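Bloxham Project: Progress Report for September
Prepared for the Rindivport program office by Sepehr Kazemi

We had a very good month! Last report I said the two-arm bottle work was waiting on wrist camera data, and we now have plenty of it: 846 demonstrations recorded, 353 of them with both arms on the same bottle. The rest are single-arm picks from the green table, with bottles lying at whatever angle we happened to leave them. 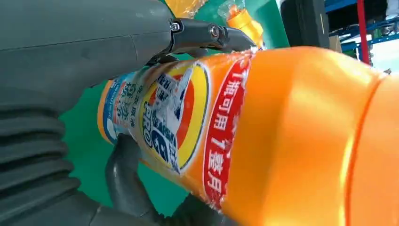

The main change to the method is that the policy now gets the wrist views at every step, where before it only saw them once the fingers started to close. Shiny, curved plastic was our worst case all summer. With the new setup, failed grasps on lying bottles went from 57 in the old test round to 10 in the new one, same number of tries and same bottles. I ran the test again on Thursday to be sure and got the same count (I was very happy to see that).

Two-arm holds are coming along too. The hard part is timing: if one gripper squeezes early, the bottle tips before the other gets there. We now train both arms on a shared "ready" signal, an idea we borrowed from the Zultedance code, and it helps a lot with upright bottles.

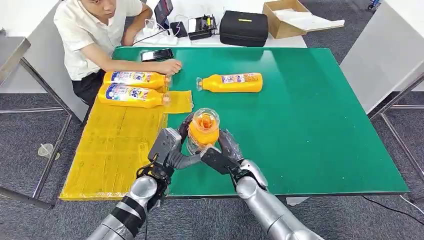 Both grippers on an upright yellow bottle, with three more lying on the table.

Still open: wrinkled wrap over a label throws off the depth estimate, and the left arm is slower than the right on long reaches. Next month we start on handovers between the arms, and I'd like to send the first set of recordings to the Grandembridge team so they can try them on their own hardware. Spending is on plan, and we have no new equipment requests.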